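Irness Block Kit

Blocks, tray and table cloth for pick-and-place research

Made by Mamari. In stock, ships in a plain carton.

If you have ever tried to repeat somebody else's block-picking result, you already know how the afternoon goes. The paper says "colored cubes" and "a tray," and you dig through a drawer, find some cubes that are sort of the right size, borrow a tray from the kitchen, and then spend the next week wondering if your success rate is lower because of your policy or because of your cubes. We went through that more than once in our own shop, and the Irness kit grew out of it. It is a small set of ordinary things, made the same way every time, so that two groups in two different cities can put the same objects on the table and talk about the same task.

The kit was put together alongside a piece of method work we call Nolulum, and people who buy one usually want to know about that too, so there is a fair bit about it further down the page. You don't need to use the method to use the blocks. Plenty of our customers just want decent cubes!

What comes in the carton

Large and small cubes in red and blue, with flat faces and an even color all the way across
One shallow red plastic tray with rounded corners and a raised rim
One white table cloth, hemmed on all sides
A printed card with the start layouts used in the Nolulum trials
A cloth bag to keep the cubes together between sessions

The robot, gripper and cameras are yours to supply. We have used the kit with two-finger grippers almost entirely, and that is what the layouts on the card were drawn up for. If you run suction or a many-fingered hand, the blocks will still be useful, but the layouts may feel a little easy or a little odd.

About the Nolulum method

Most imitation learning setups treat a pick as one long motion. The arm travels, lowers, closes, lifts, and every moment of it counts the same in training. That seemed wasteful to us. A few centimeters one way or the other hardly matter while the arm is crossing the table, and they matter a great deal once the fingertips are down on either side of the block.

So Nolulum takes each recorded demonstration and looks for the pause before the grasp – the short stretch where the fingers are down, still open, and the person guiding the arm is making the last tiny corrections. We call it the straddle. The method gives those moments more weight during training and thins out the long travel moves before them. Nothing else about the policy changes. You can bolt it onto whatever you are already running, and the whole thing is a re-weighting step that happens once, before training starts.

We collected 600 demonstrations with the kit and then ran 3,050 test picks on two arms. With the straddle weighting turned on, the large cubes were picked and placed in the tray on 85 percent of tries. The small cubes did worse, and we would like to be plain about that. They are narrow enough that a slightly crooked approach knocks them over, and extra weight on the pause doesn't help much if the fingers arrive at a bad angle in the first place. We are still working on it, and so is the group at Kanaan, who have been running the kit longer than anyone outside our own building.

A typical start layout has a large blue cube with a small blue one behind it and a small red one nearer the front, and the tray off to the right. It asks for a little care, with a second block close to where one of the fingers has to go.

Setting up

1. Spread the cloth over the table and let it hang over the edges. A few soft folds along the front are fine, but smooth out the area where the blocks will sit, or the small cubes will lean.

2. Put the tray on the side of the table where your arm can reach across the whole of it. Every layout on the card is drawn with the tray on the right. You can mirror them, just write down that you did.

3. Place the blocks from the card, leaving room for a finger on both sides of the target.

4. Bring the arm down over the target with the gripper open and stop before closing. Have a good look at the fingers from the side as well as through your wrist camera, and move the block if one finger sits much closer than the other.

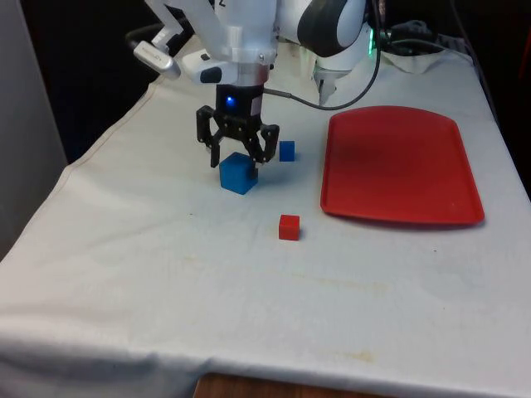
5. Record a short practice run and throw it away. Then start collecting for real, and keep the lighting the same until you are done with that layout.

Care and wear

The cubes wipe clean with a damp cloth. The table cloth will pick up smudges and specks with use, and we suggest leaving the mild ones alone until a data set is finished. Washing halfway through changes the look of the background more than you might expect. The tray is glossy and can throw a bright reflection into the camera if your lamp is low, so try raising the lamp before you go looking for trouble in your code.

Spares and ordering

Cubes, trays and cloths are all sold separately as well as in the kit. Please tell us the color and size when you order spare cubes. Schools and university labs can pay by invoice.

The layout card was last revised in September 2026. If yours is older, write to us with your order number and we will gladly mail you a new one at no charge.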